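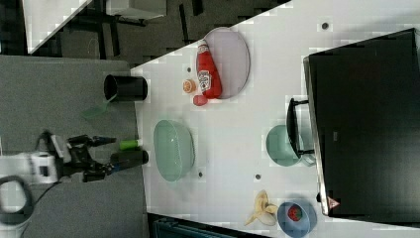 4.2 What people call the thing you drain with

We come now to the part of the Zumville interviews that gave us the most pleasure to collect and, I have to admit, the most trouble to write up. Readers will remember from Section 3 that we visited 30 households, nearly all of them in the old streets on the Manon side of the river, and that in each one we asked the members of the family to talk us through the words they used for everyday things. Most of the vocabulary behaved the way the earlier surveys had led us to expect. People agreed on "fork" and "kettle," they disagreed in a friendly way about "couch," and they all had something to say about the strip of grass between the sidewalk and the road. The words for draining and sifting were another matter altogether, and a good many kitchen tables were divided by them.

Four words came up again and again: "colander," "strainer," "sieve," and "drainer." A fifth, "scolder," was given by a few of the oldest speakers, who seemed a little shy about it until we told them that we had met it in the next house too. Our first idea was that the choice would follow age, as it does for so many household words, and we set up the coding sheet in Ponomis with that in mind. Age does matter. Speakers who grew up in Zumville before the cannery closed use "strainer" for almost everything with holes in it, and keep "colander" for company, so to speak, or for when they are reading a recipe aloud. Their children tend to split the two, and their grandchildren very often say "colander" for the big one and "the little one" for the rest, which we coded as a descriptive phrase after some debate among ourselves.

But age left a great deal unexplained, and it was Nivaldo Macedo, going back over his recordings in April, who noticed how often people stopped in the middle of an answer to ask what the thing was for. One grandmother told him that it was a strainer if it was for spaghetti and a colander if it was for berries, and when he asked whether these might be the same object she thought about it and said that yes, in her kitchen they were. Her daughter, who was peeling potatoes at the counter and had not been asked, said that this was news to her. We have kept the whole exchange in the appendix, as it shows more nicely than any table how two people can share a kitchen for years without noticing that they cut up the world differently.

Once we knew to listen for it, we found the same habit in 11 of the households. For these families the name goes with the job: hot water and pasta call for one word, cold water and fruit for another, and flour for a third. Kawaguchi describes something close to this in her work on garden tools, where a single spade could go by two names depending on the season, and we have borrowed her term "task naming" with thanks. The remaining families mostly practice what we call form naming, in which a tool is known by its looks and keeps its name no matter what is put into it. Neither group was quite consistent, of course. People are tired, or hungry, or have a visitor with a recorder sitting in the way of the refrigerator, and they say the first word that comes. 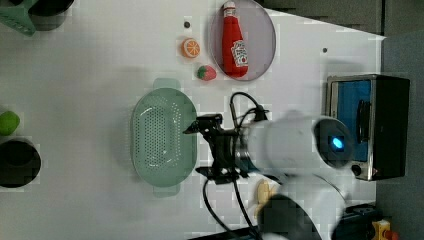 Form naming raises a question of its own, and we went around in circles over it for longer than I care to remember: which part of the form do people go by? The older dialect surveys assumed that a colander was a round metal bowl on feet and a strainer was a mesh cup on a stick, and their questionnaires were drawn to match. Kitchens have moved on since those questionnaires were printed. The colander in Figure 4 is pale green plastic, oval in outline, with rows of small round holes and a flat tab handle at either end, and it fits neither of the old drawings. A speaker who goes by the holes will call it a colander without a second thought, as punched holes are what set a colander apart from mesh. A speaker who goes by the outline, or who feels that a proper colander ought to be round, is more likely to look for another word. In our interviews "drainer" did a good deal of this work, and so did "basket," a word that none of us had thought to put on the coding sheet.

Holes turned out to be the stronger guide. When we asked form namers to explain their choice, most of them mentioned the holes before they mentioned anything else, and they had clear feelings about size. Mesh was for sieves. Small holes were for colanders. Large slots were felt to be something else, though what exactly was hard to settle, and one gentleman proposed "a failure." Handles came up less often than we had hoped, and color and material hardly at all, except from people who were telling us which one they liked best.

I should add a word about the seven speakers who learned English as adults. We had planned to treat them separately, and in the end we did not, as their answers fell on both sides in much the same way as everyone else's. Several had simply taken over the word used by the first person they had cooked with in Zumville. A woman who had spent her first winter in a church kitchen said "strainer" for everything, exactly as the older Manon speakers do, and was surprised to hear that there was any other choice. We return to her in Section 5, where the question of who teaches whom is taken up properly.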